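3. Materials and Table Layout

3.1 Scope of the section

The work reported here concerns the small-scale clearing of a table after a shared meal, and in particular the handling of what is left over: loose grain, cut vegetables, and the dishes and utensils that held them. Earlier accounts of table clearing have mostly treated the dish as the unit of work. A plate is either on the table or off it. This is adequate for crockery but performs badly for food residue, which has no fixed boundary and may occupy a tray, a container and the bare tabletop at the same moment. The present section describes the vessels, the grouping rules applied to them, and the terms used in the remainder of the paper.

3.2 Vessels and carriers

Two classes of object are distinguished. A vessel holds food directly. A carrier holds vessels or utensils and limits the spread of anything that escapes them. The classes are assigned by use, so that one tray may serve as a carrier in one layout and as a vessel in the next. A tray with grain lying directly on it is treated as a vessel for as long as the grain remains, whatever its role when the table was set.

The distinction matters for the order of clearing. Under the Gorero ordering, which we adopt with one change, vessels are emptied before carriers are lifted. The change concerns utensils. In the original ordering, a utensil belongs to the carrier on which it rests. In ours, a utensil lying inside a vessel belongs to that vessel and is removed before the food is consolidated. A spoon left in a container takes up volume, prevents a lid from closing, and drags small pieces over the rim when it is finally pulled out.

Figure 1 gives a layout in which both classes are present and in which the two orderings produce different results.
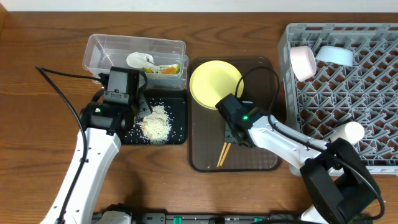 Zanele Ngcobo
Fluvthorpe Household Methods Group
Friday, March 13, 2026

Figure 1. Tabletop layout with mixed residue. Clear container with white utensil and cut vegetables; black tray with pale grain; brown tray with yellow plate and chopsticks.

Under the Gorero ordering the white utensil in the clear container would be left in place until the container itself was moved. Under the modified ordering it is taken out first. The vegetable portion, orange and green, is small enough to stay where it is, and the container is then available to receive other food. The black tray is classed as a vessel on account of the grain. The brown tray is a carrier: it supports the yellow plate and the pair of chopsticks.

3.3 Treatment of loose grain

Grain presents a different problem from cut vegetables. Vegetable pieces can be picked up one at a time without much loss of speed. Grain cannot, and the effort of recovering it depends more on how it is distributed than on how much of it there is. We therefore divide any grain deposit into a core, where the grains lie densely enough to be gathered in a single motion, and a margin, where they lie apart from one another. On the black tray in Figure 1 the core is near the middle and the margin extends toward the edges.

The core is gathered first. The margin is then swept inward from the edges of the tray and gathered as a second, smaller core. Sweeping outward was tried in the pilot sessions and abandoned. It moved grain against the rim, where it collected in the corners and had to be loosened by hand, and on low-rimmed trays some of it passed onto the table. Once grain reaches the tabletop it is no longer counted as food for consolidation and is treated as waste.

The position of the receiving container also affects loss. A container set at a distance from the tray leaves a stretch of open table that the grain must cross. A container placed directly behind the tray, with its near rim overlapping the tray's edge, closes this gap, and grain dropped short falls back onto the tray. We refer to this arrangement as an overlapped pair. It is the preferred arrangement throughout the paper, and the clear container and black tray in Figure 1 are an instance of it.

3.4 Treatment of plates and chopsticks

Plates are lifted from their carrier before long utensils are gathered, unless the utensil lies across the plate. Chopsticks are handled as a pair and laid parallel to the longer side of the carrier. A pair resting at an angle is straightened before the carrier is lifted, as angled chopsticks tend to roll toward the rim when the tray is tipped. The Baloyi scheme calls for chopsticks to be removed before the plate. We found no advantage in this for carriers with a raised rim, though it may be useful on flat boards.

3.5 Sessions

The procedure was carried out in 30 sessions, divided into three blocks. Two sessions were excluded because the vessels had been set out in the wrong order. Trays and containers were washed and dried between sessions, and grain was not reused. Layouts were drawn from the Edex set, with the plate position varied between blocks and the overlapped pair held constant. Loss was recorded as grain found on the tabletop after the final sweep. The results are given by block in Section 4.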